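ホーム 目次 前の章 次の章 索引
読了時間 9分

第3章 植物はどうやって水をためるのか

わたしが植物の水の話にはまったきっかけは、ものすごく情けない失敗でした。学生のころ、寮の部屋で育てていたサボテンを腐らせたんです。枯らした、ではなくて腐らせた。毎朝せっせとコップで水をやって、ある木曜日にふと触ったら、根元がぶよっとへこみました。あのときの指の感触はいまでも覚えています。

隣の部屋にいたファウジア・オラクザイさんに泣きついたら、「そりゃそうでしょ、毎日宴会を開いてたようなものだもの」と笑われました。彼女は乾燥地の植生を研究していて、のちにこの本の図版の元になった野帳を山ほど貸してくれた人です。そのとき彼女がノートの端に描いてくれた茎の断面図が、この章の出発点になりました。

さて、前の章では根が水を吸い上げるしくみを見ました。根毛、浸透圧、道管、蒸散の引っぱり。ずいぶん駆け足でしたから、あやしいなと思う人は2.4節だけでも読み返してください(わたしも書きながら何度も戻りました)。この章で考えたいのはその先です。吸い上げた水を、植物はどこに、どんな形でとっておくのでしょうか。 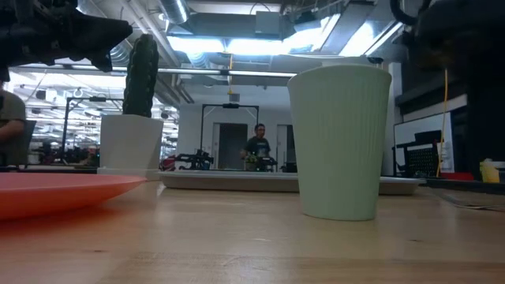
まず言葉をそろえておきましょう。水をたくわえるための柔らかい組織を「貯水組織」と呼びます。細胞の壁が薄く、中に大きな液胞があって、その液胞がほとんど水でふくらんでいる。そういう細胞がぎっしり並んだ部分だと思ってください。貯水組織が発達して体が厚ぼったくなった植物をまとめて「多肉植物」といいます。分類学の名前ではないので、そこは気をつけてくださいね。サボテン科もトウダイグサ科もベンケイソウ科も、親戚としてはかなり遠いのに、みんなそろって多肉と呼ばれます。

どこにためるかは、植物によって違います。アロエやエケベリアは葉にためます。柱サボテンは茎です。根や、根と茎の境目あたりにためこむものもいて、こちらは日本では「塊根植物」という名前で売られていることが多いです。うちの近所の園芸店クランドゲイトにも専用の棚があって、わたしは用もないのに通っています。値札を見ては帰る、というのを半年くらい続けています。

話を茎に戻します。柱サボテンの茎には、縦に走る稜(りょう)がありますよね。わたしは長いこと、あれをただの飾りというか、そういう形なんだなあくらいに思っていました。ところが、アコーディオンの蛇腹を想像してみてください。雨が降って水を吸うと、谷の部分が開いて茎が太くなる。乾いてくると谷が深くなって、茎は細くなる。表面の皮を破らずに体積だけを変えられるんです! 丸い筒だったらこうはいきません。急にふくらめば皮が裂けるし、しぼめばしわくちゃになってしまいます。

もちろん稜の役目はそれだけではありません。谷のところに影ができるので、強い日ざしのもとで表面の温度が上がりすぎるのをおさえる、という見方もあります。どのくらい効くのかは稜の深さや向き、風の当たりかたでずいぶん変わるので、ここでは「そういう働きもありそうだ」くらいにとどめておきます。3.5節でもう一度とりあげます。

つぎに、ためた水を逃がさない工夫です。植物の表面はクチクラという、ろうを含んだ膜でおおわれています。多肉植物ではこれがとくに厚いことが多い。でも、クチクラをいくら厚くしても、気孔が開いていれば水はそこから出ていきます。では気孔を閉じっぱなしにすればいいかというと、今度は二酸化炭素が入ってこなくて光合成ができません。水は惜しい、でも二酸化炭素はほしい。なんだか、冬に部屋の換気をするかどうかで悩むのと似ています。

そこで多くの多肉植物がとっている方法が、夜に気孔を開けることです。涼しくて湿度も昼より高い夜のうちに二酸化炭素を取りこみ、リンゴ酸という形で液胞にしまっておく。昼になったら気孔を閉じて、しまっておいたリンゴ酸から二酸化炭素を取り出し、光のエネルギーを使って糖をつくります。このやりかたをCAM型光合成(ベンケイソウ型有機酸代謝)といいます。液胞が水のタンクと酸の倉庫を兼ねているわけで、初めて習ったとき、わたしは講義室で思わず「えっ」と声を出しました。

そのときの先生がタデウス・ブルンナー先生で、声を出した学生をつかまえて授業のあとに葉をかじらせるという、ちょっと困った方でした。夜明けの葉はすっぱく、夕方の葉はすっぱくない。先生の温室で育てていた安全な種類で、朝の6時に集合させられて、たしかにすっぱかったです。みなさんは絶対にまねをしないでください。多肉植物にはトウダイグサのなかまのように、乳液が皮膚や目をひどく傷めるものがあります。味で確かめなくても、pH試験紙があれば同じことがわかります。やりかたは章末の実習Bに書きました。
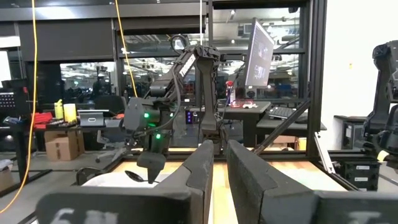 実習の話が出たので、この章でいちばん手間のかかる実習Aについて先に予告しておきます。鉢植えの重さを毎日はかる、それだけです。それだけなんですが、続けるのがなかなか大変で、去年の受講生のハイッサ・アマラウさんは風邪をひいた日も家族に電話ではからせていました。彼女の鉢は初日が300グラム、最終日が253グラム。この差がどこから出た水なのか、土なのか植物なのか、それをどう見分けるか。そこまで考えて、やっとこの実習の面白いところにたどりつきます。

見分けるには、同じ鉢に同じ量の土だけを入れたものを横に並べておきます。土だけの鉢がどれだけ軽くなったかを知っていれば、植物のぶんの見当がつくからです。ただし土だけの鉢では、根が水を吸うことも、株が土に影を落とすこともありません。だから単純に引き算をして終わり、とはいかないんです。レポートにはそこを必ず書いてください。毎年ここが抜けている人がいて、わたしは赤ペンをかなり消費しています。

はかりは台所用のものでかまいませんが、最初から最後まで同じものを使うこと。時刻もそろえてください。朝なら朝、夜なら夜です。水やりは初日だけにして、途中でかわいそうになっても我慢です(この我慢が、寮時代のわたしにはできませんでした)。

それから、よく聞かれるので書いておきます。「サボテンは水がいらないんですか」という質問です。いります。生きものですから。ただ、一度にたくさん吸って長くもたせるようにできている体なので、土がいつも湿っていると根が息をできなくなってしまう。根も呼吸をしていて、酸素が必要だということは2.2節でやりましたね。わたしのサボテンも、水の飲みすぎというより、根の窒息から腐りがはじまったのだと思います。いまさらですが、ごめんよ。

この章の順番を書いておきます。3.1節で貯水組織の細胞を顕微鏡で見て、3.2節で葉にためる植物、3.3節で茎にためる植物、3.4節で根にためる植物を順に扱います。3.5節は形と温度の話、3.6節がCAM型光合成です。化学が苦手な人は3.6節の表を後回しにしても、実習Aは問題なくできます。巻末の148ページに用語の一覧があるので、迷子になったらそちらへどうぞ。

では、葉を一枚用意して3.1節に進みましょう。カッターを使うので、下に厚紙を敷くのを忘れずに。

コメント 3件 シェア 148
前の章 目次 次の章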